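Plullerar Standing Desk and Grirkura Cloth: Frequently Asked Questions

Maintained by Testeo, workspace supplies. Last revised in September.

Desk: general

Which surfaces does this page cover?
The white Plullerar desk with the rectangular top and two-leg base, and the Grirkura cloths sold with it. Older four-leg desks have a different top coating and are covered on a separate page.

What can the top be cleaned with?
Lukewarm water and a small amount of dish soap. Do not use abrasive cream, scouring pads, acetone or undiluted bleach. Glass cleaner is acceptable for fingerprints but leaves streaks on a white top if it is not wiped off at once.

How often should it be wiped?
Once at the end of each working day is enough for a desk used for dry work. Desks used for food, paint or oil should be wiped after each use.

White shows everything. Is there a way to see what I have missed?
Crouch until your eyes are level with the top and look along it toward a window or lamp. Dull patches are soap film. Go over them with plain water.

Can I wipe the desk while it is raised?
Yes. Standing height is easier on the back, and the far edge is within reach for most adults. Do not lean on the front edge while wiping. Remove heavy items before changing the height.

The foot bars collect dust. How are they cleaned?
Wipe them lengthwise with a damp cloth, then dry them. Check the floor beside each foot at the same time - ties, tags and bits of string tend to end up there and get pulled under the bar when the desk is moved.

What about cables under the top?
Bundle them and fasten the bundle under the left or right end, clear of the area where your knees go. Wipe cables with a dry cloth only, and only when they are unplugged.

Cloth: use and folding

Which cloth should I use?
Any soft, lint-free cloth will do. The Grirkura cloth is supplied in blue so that it is easy to find on a white top. It measures 20 by 19 inches before the first wash and shrinks slightly after it.

Does the cloth have to be folded for wiping?
Folding is recommended. A cloth folded in half twice gives eight clean faces, and the pressure of the hand is spread evenly. A bunched cloth touches the top only at its ridges and leaves lines. 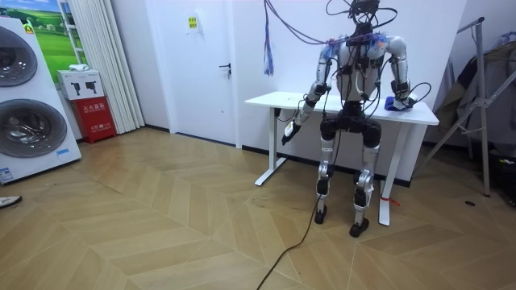
Blue cloth on the white top: folded in the first picture, crumpled in the second.

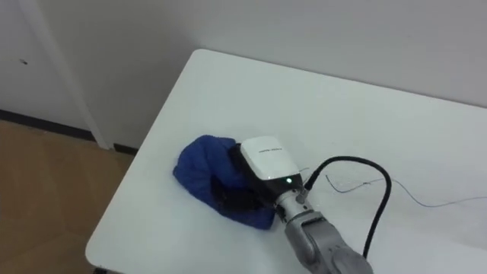

How do I fold a cloth that is in a heap?
1. Press down on the heap to find where the fabric is thickest.
2. Take hold of one edge, not the middle, and lift until a corner hangs free.
3. Hold that corner and the next one along the same side.
4. Lower the cloth so that the far side touches the desk first, and pull it toward you to lay it out.
5. Smooth from the center outward.
6. Fold in half, then in half again, with the hems inside.

Can I leave the cloth on the desk overnight?
A dry cloth, yes. A damp cloth should be hung up. Moisture held against the top for several hours can lift the coating at the edges.

Washing and storage

How is the cloth washed?
Machine wash warm with similar colors. Wash a new cloth separately the first time. Do not use fabric softener, which coats the fibers and reduces absorbency.

How long does a cloth last?
We rate it for 210 washes. Replace it earlier if the hem opens or if it leaves lint on a dry surface.

Blue color has transferred to my desk. What now?
Rub the mark with a white cloth and soapy water as soon as possible. If it has set, use the Zürcher eraser block with light pressure, and test it on the underside of the top first. Wash the cloth again before further use.

Ordering

How are replacement cloths ordered?
Use part number 767 on the Testeo order form. Cloths are sold singly or in packs of 20.

Are other colors available?
Not at present. Gray was discontinued and remaining stock has been sold.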